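4. Planning the hand purchase

4.1 Setting the budget line

The original equipment plan for the Clirkau work cell listed a single item under end effectors: one multi-fingered hand, with a wrist camera and mounting plate. The line was written before any of the handling tasks had been chosen, and it was based on the catalogue price alone. When the task list was settled in April, it became clear that the plan was short in several places. This section sets out how we rebuilt it and what we would tell another small laboratory with a similar programme of work.

The task list matters because the objects differ in how they load a hand. Rigid cartons and bottles mostly load the drive and the wrist flange. Soft goods, including plush toys and folded textiles, put little load on either, but they need many more grasps for each usable trial because the object changes shape between attempts. The hand is therefore opened and closed far more often over the same working day. We took the number of closures per trial as the main planning unit and left calendar months as a secondary one.

4.2 What the unit price leaves out

Three suppliers were asked to quote. Dorkel and Erdem both offered a complete hand with a one-year warranty. Jellance offered a hand at a lower price with fingertips and springs treated as consumables and excluded from cover. On the first reading the Jellance quote was the cheapest. After the consumables were added for the planned number of trials, it was the dearest of the three.

The parts that drive this difference are the ones that meet the object or sit directly behind the contact. Figure 3 shows them in use, from the wrist camera. The black fingertips come up against the toy's fur, and each is carried on a metal bracket at the base of the finger. Springs can be seen between the side plates of the brackets.
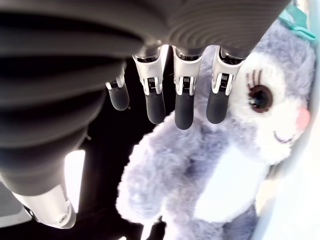
Figure 3. Wrist camera view of the hand at a plush rabbit with lavender-grey fur. The two fingertips on the right appear to be in contact with the toy.

4.3 Estimating consumables

We ran a pilot of 1,016 grasps on a loaned hand and recorded every part replaced. Trials were divided between rigid and soft objects, with 393 grasps on soft goods. Melahat Ekinci kept the parts log and Berkay Taşdemir inspected the hand at the end of each session. A fingertip was counted as worn when its surface had become smooth enough to change the result on a standard pull test. A spring was counted as worn when the finger no longer returned fully to its open position with the drive released.

Fingertip wear was governed by the rigid objects, mainly cartons with sharp board edges. Soft goods caused very little wear to the tips. They did, however, shed fibre into the joints, and most of the unplanned stoppages in the pilot were for cleaning. This cost does not show up in a parts price list. We entered it as technician time, at 35 minutes for a full clean of all the brackets, and scheduled one full clean for every two days of soft-goods work.

The pilot was too short to give a reliable figure for spring life. We used the supplier's stated figure and then halved it for planning purposes. Leandro Arroyo argued for a larger margin, as the stated figure came from bench cycling without an object in the hand. We kept the half value but added a complete spare set of springs to the opening order – a small sum against the cost of an idle cell.

4.4 Spares or a second hand

The remaining question was whether to hold a stock of spares or to buy a second complete hand. A second hand allows work to carry on while the first is cleaned or sent away. It also nearly doubles the capital line, and it has to be calibrated separately before results from the two can be pooled. Yavuz Çetinkaya costed both options over the full length of the programme.

For our volume of work, spares were cheaper in every case except one. If the hand had to be returned to the manufacturer for a drive fault, the quoted turnaround was long enough that the lost time exceeded the price of a second unit. We dealt with this by negotiating a loan unit into the service agreement. Dorkel accepted the term and Erdem did not, and that decided the purchase.

The final plan has five lines: the hand with its mounting plate, the wrist camera and cabling, opening spares, annual consumables, and technician time for cleaning and inspection. The last two had been missing from the original plan altogether. Ayten Kırmızıgül reviewed the totals against the grant conditions and moved technician time from capital to operating costs, where the funder requires it to be reported.

4.5 Limits of the estimate

The figures apply to one hand design and one mix of objects. A laboratory handling only soft goods should expect fewer fingertip changes and more cleaning than we have allowed for. We did not price the effect of humidity on fibre build-up, although the two longest cleaning stops in the pilot both fell in a damp week. The parts log will be kept through the main programme and the consumables line revised at the first annual review.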